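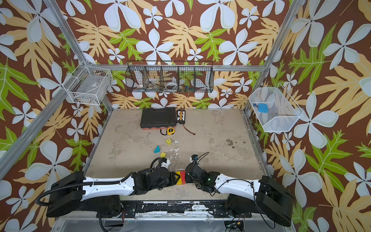 Prondero needs a part-time workshop organizer for its Boseline site, 17 hours a week, starting August 2025. You will sort hand tools, coil cables, put batteries on charge and keep small parts where people can find them. Tape rolls go in the long black wire basket on the back wall, and the tape measure needs a better home than the floor in front of the tool case. No experience required. To apply, write to the Boseline office, quoting job 901.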